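# That 'one policy, whole kitchen' result

I've now read the Mimbridge paper three times, once on a train, and I still can't work out what they think they've shown.
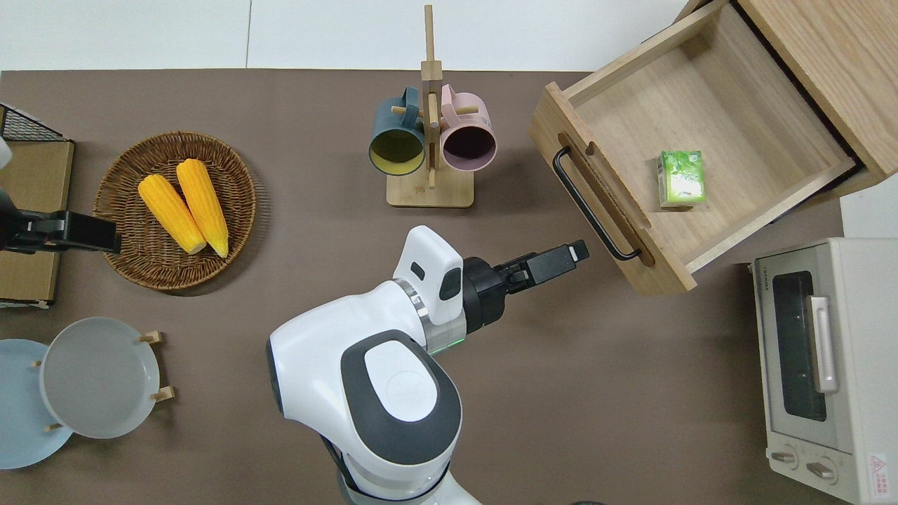
The claim, if you missed it, is that a single policy trained on 1,316 demonstrations handles a tabletop kitchen better than separate policies trained task by task. Drawers, mugs, plates, the lot. The method is called Alow and the trick is a second stage of training, where the model's own failed attempts are relabelled and fed back in. Fine. I like relabelling. Sewwandi Amarasinghe has been banging on about it for years and she was mostly right.

My trouble starts with table 2. The combined policy gets the full 1,316. Each single-task baseline gets only its own share, and the drawer one gets 208. So we're comparing a model that saw a lot of data with a model that saw very little, and the winner is the one that saw a lot. I could have told you that on Saturday without leaving the sofa.

There is a fairer run, tucked away in the appendix, where the drawer baseline gets 305 demonstrations. The gap shrinks by more than half. It gets one sentence and no error bars!

Then there's the word "unseen". As far as I can tell, the unseen layouts use the same objects on the same table, shifted a bit. Moving a mug tree a hand's width to the left isn't a new kitchen. Swap the mugs for ones with awkward handles, jam the drawer, put something heavy in the basket, and then we can talk.

Bok-nam Han wrote to me after my last grumble (the Flustlow one) to say I'm too hard on small labs, and that 248 evaluation trials is a lot of standing about resetting objects by hand. It is. I've done it and my back remembers. But those trials are spread over every task and every layout, and once you divide them up some cells in the results grid must be resting on a handful of tries.

What I'd want is the equal-data comparison moved to the main text, and the relabelling stage switched off for one run so we can see what it adds. The Du Plessis group did that second part for their own method and it cost them a nice headline.

I've emailed the authors to ask for the per-layout numbers. If they send them I'll put them up in a separate post.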